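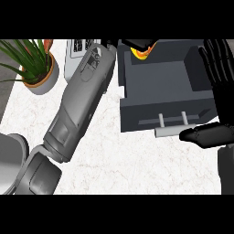
图:Wareo 仿真画面,抽屉任务 / 顾文杰

四月,下午四点多开始记,Wareo 试用

先写结论免得后面忘了:目前不建议续订。没到完全不能用的程度,但宣传页上那几句话我一句也没能自己复现出来。下面按做的顺序记,Kiros 看到有不对的直接在旁边改。

背景。Fernholm 给的试用授权,包括双臂场景包、抽屉和台面物品两类任务、一套打分脚本,加上他们自己采的 1211 条示范轨迹。销售的说法是“装好就能评测策略,结果可以直接对应到真机”。后半句我从一开始就不信,试用主要想看前半句。

安装。文档写的是一条命令装完,我这里卡在资源下载上,大理石台面的贴图反复校验失败,最后从他们给的备用地址手动拖下来才过。备用地址文档里没有,是写邮件问来的。回邮件倒是快,这点给个好评。装完以后场景能开,两条手臂、柜子、台面都在,关节限位和说明书上的表对得上。渲染质量可以,石材的纹路、绿植叶尖的颜色都做得细。不过我们买评测工具又不看叶子,显存有多少花在这上面,要问。

今天主要跑抽屉任务。抽屉是横把手,两根短柱撑着,装在面板偏下的位置。任务定义写得很含糊,英文原文是“operate the drawer”,拉开算不算,推回去算不算,停在哪算完成,都没说。打分脚本里我翻了一遍,成功条件只看抽屉滑轨的位移,读到阈值就记一次成功,跟手有没有碰到把手完全没关系。换句话说用小臂侧面蹭过去也算,左臂撞柜子把抽屉震动了大概也算。这个我觉得是最大的问题,后面单独写。

贴在页首的那一刻我停下来看了很久。抽屉开着,右手手指朝上张着,拇指压低伸向左边,就在把手右下方。从这个姿势看,接下来去勾把手或者去推都说得通,单凭画面我分不出策略打算干什么,打分脚本也分不出来。想知道的话只能把接触力导出来看。Wareo 的接触力日志默认关闭,打开以后速度掉得厉害,销售演示时跑得那么快,我猜就是关着的。猜的,没有证据,先记下。

另外左臂。任务只用右手,左臂理论上待命,可那一刻它的小臂斜着伸过台面,末端离柜子左侧很近。我问了 Fernholm,答复是“待命姿态可由用户配置”。那默认值为什么设成挡在工作区里?Kiros 的看法是示范轨迹里的左臂本来就这么放,默认姿态直接从数据里抄的。如果是这样,用他们的数据训、用他们的场景评,分数当然好看,换一个待命姿态就知道了。

于是换了。左臂收回到身体一侧,别的都不动,用他们自带的基线策略跑 300 次,跟默认姿态同样次数的结果放在一起比。默认姿态下失败 23 次。收回左臂以后失败明显变多,具体数字我不写在这里,因为跑到后半段日志里出现时间戳倒退,我不确定那一段能不能算。明天清掉缓存重跑,重跑之前谁也不要引用这个对比,包括我自己。

再说打分。我写了一个补丁,成功条件加上一条:抽屉位移过程中,手指或拇指必须与把手保持接触。很简单的一条,按理说任何做抽屉的人都会加。打上以后拿默认姿态的旧日志重新算,能算的只有开了接触力记录的那部分,约 2 成原先记作成功的要改判。改判的那些我抽看了几条回放,有一条是指背顶着面板下沿把抽屉带出来的,有一条我看了半天没看懂。真机上指背顶面板,面板漆面和指节外壳都要遭殃,反正不能叫会开抽屉。

补丁放在共享盘 wareo_试用 目录下,文件名里带“把手接触”,还没整理,凑合看。

遮挡问题。这个视角下左边小臂把后面的白色盒子挡了一截,盒子上的黑字也读不全。抽屉任务无所谓,但他们的台面物品任务里有一项要按盒面文字选取,如果沿用同样的相机位置,策略看到的就是半截字。宣传页上那一项分数很高。要么相机另有位置,要么策略根本没在读字,靠盒子的位置蒙的。办法是把盒子位置随机化再跑,场景包里位置随机化的开关是有的,我打开以后物品有时会生成在柜体里面,直接弹飞。已报给他们,回复说“已知问题,下个版本处理”。下个版本什么时候,没说。

手的模型。指节之间的间隙做出来了,看着像那么回事。摩擦参数整只手用同一个值,指腹和指背没有区别。拇指前端外形是圆的,带垫的样子,可参数文件里没有单独给它软接触。如果今后要拿来评抓把手这类动作,这里必须改,自己改的话又要担心升级时被覆盖。

价格。报价按席位算,另收场景更新费。Zindidell 那边去年给过一份类似的报价,我记得更便宜但不带手的模型,邮件要翻一下。还有一个选择是继续用 Deng 那套内部脚本,画面难看,台面就是一块灰板,但每一行我们都知道在算什么。Kiros 倾向于把 Wareo 的场景资源买下来、打分部分全用自己的。我不反对,前提是他们肯拆开卖,授权条款里有一句“不得与第三方评分组件组合使用”,读了几遍都觉得这句话就是冲着这种用法写的。需要法务看。

公平起见,好的地方也写上:
场景载入稳定,一下午没有崩过。
关节命名规范,和我们真机的接口对接几乎没费事。
回放可以逐帧拖,导出也方便。
技术支持的人懂行,问到接触模型时没有绕。

待办
清缓存,重跑收回左臂的那一组,两组都开接触力日志。(顾)
台面物品任务,确认相机位置到底在哪。(Kiros)
问 Fernholm:那 1211 条示范里有没有左臂收回的?如果一条都没有,请他们在文档里写明。
找一小段策略上真机开柜子抽屉,先慢速,把手上贴胶带保护。仿真和真机对不对得上,总得有人试一次,不能光听销售讲。
翻 Zindidell 的旧邮件。

晚上七点补:Kiros 看完上面的内容,说改判那部分样本有偏,开了接触力记录的日志都集中在下午后段,正好和时间戳出问题的时候重叠。他说得对。那个比例也先别引用,等重跑。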